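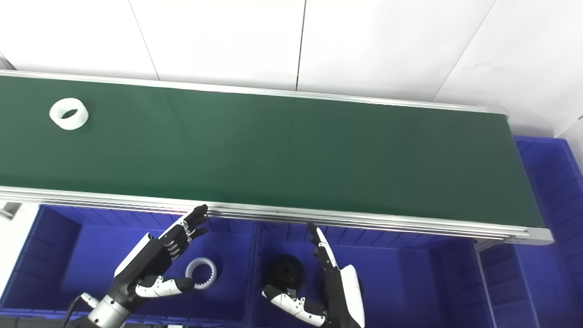 Product Repair Should Be Part of the Sale

May 2025

When a household buys a washing machine, it enters into a relationship with the maker that ought to last for years. In practice, that relationship often ends at the cash register. The buyer takes home the machine and a warranty card, and when a small part fails after the warranty has run out, the usual advice is to buy another machine.

This institute has argued for some time that the price of an appliance should include a fair chance of repairing it. We repeat the argument now in view of the draft rules on spare parts before the state legislature. The draft asks makers to keep basic parts in stock for 8 years after a model is withdrawn. We support that period and would resist any attempt to shorten it.

The objection most often raised is cost. Storage is expensive, the makers say, and few customers ask for parts. The second claim deserves a closer look. Customers rarely ask for parts when they have been told that none exist, or when a door seal is sold only as part of a complete door. Demand cannot be measured fairly at a counter that is closed.

The case of the town of Plimen is instructive. Its public library opened a repair desk in August with a budget that would not have paid for a new photocopier. In its first winter the desk received 900 household items, and 500 of them went home in working order. Of those that did not, the greater number were held back by a single part that could not be bought at any price. The skill was present and the owner was willing. A plastic gear or a pump gasket stood in the way.

Some makers have shown that another course is open to them. Jendeck, which sells vacuum cleaners and small kitchen machines, publishes its parts list and ships to private addresses. Its rival Limodeck supplies approved workshops only, and its customers in rural districts may drive two hours to reach one. Both firms appear to be in good health, which suggests that openness has not ruined the first of them.

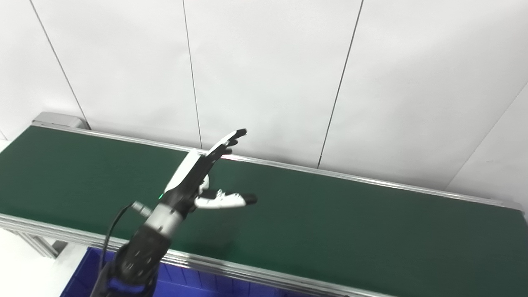 Thu Lã has written to us that the draft rules leave out the matter of price, and that a right to buy a part means little when the part costs nearly as much as the appliance. She cites a control board for a Juhl dishwasher, offered to her at a figure that made the decision for her.

The point is well taken. We do not favor fixed prices, which would be difficult to set and easy to evade. We would, however, ask that the price of each basic part be published on the day a model goes on sale. Buyers could then compare the cost of keeping a machine as well as the cost of acquiring it.

The draft would also exempt firms that sell fewer than 1,000 units of a model in the state each year. The intention is sensible, but a large firm could divide one product among several model numbers and escape its duties altogether. The exemption should apply to the firm's total sales. We have submitted wording to that effect and ask members to raise the matter with their representatives before the public comment period closes.

Apolline Marty
For the Policy Office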